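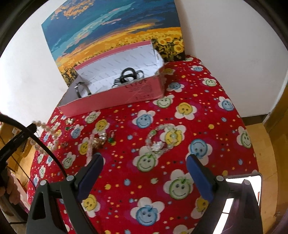 Tidying up jewellery is my test for any robot that claims it can do chores. Ulises Muñoz, who sells for Trikell, told me in October that we'd all have help around the house in 2 years. Fine. Give it beaded bracelets, small earrings and a shallow pink box on a busy flowered cover, and ask for the lot to be put away without a knot.

Folding a towel in a demo doesn't impress me much any more. An earring has to be found first, then picked up without bending the hook. My niece can do it while watching telly. I'll keep my money for now.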